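Coffret « Le Faussaire de Vesamley »
Jeu d'enquête historique, de 3 à 6 joueurs, éditions Gendden
Réf. 489

En août 1921, la station balnéaire de Vesamley vend son casino. Puis elle le revend. Puis un troisième acquéreur se présente à la mairie avec un acte en règle, un chapeau neuf et la ferme intention de faire repeindre la façade. Le vendeur, lui, a déjà pris le train. Il se disait baron Solheim, parlait quatre langues et ne réglait ses notes d'hôtel dans aucune.

Le coffret contient 153 pièces à conviction imprimées sur papier vieilli : télégrammes, reçus, coupures de presse, lettres d'amour adressées à deux veuves différentes dans des termes identiques. À vous de retrouver l'argent avant les créanciers. Les joueurs qui prêtent serment de ne pas tricher sont en général les premiers suspects.
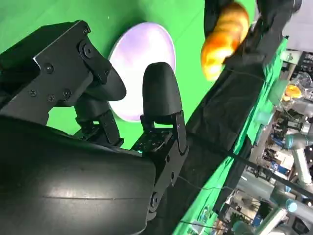
Pince noire à deux doigts, support vissé.

Comptez roughly trois heures de partie, soit environ le temps qu'il fallait au baron pour dîner, se fiancer et disparaître. La durée varie avec la mauvaise foi de la tablée.

Contenu
Livret d'enquête
Plan de la station, dépliable
Carnet de créances
Enveloppe scellée (la solution, à n'ouvrir qu'à la fin – nous savons que vous l'ouvrirez avant)

Extension
« Le Paquebot Tindidero » est vendu séparément. Le baron y embarque en première classe avec le billet d'un autre. Le coffret de base est nécessaire pour y jouer.

Livraison et retours
Expédition sous 3 jours ouvrés. Retour accepté si l'enveloppe est intacte. Nous vérifions le cachet de cire, y compris quand il a été refait à la bougie d'anniversaire. Paiement par carte ou virement ; les titres de propriété de casino ne sont plus acceptés.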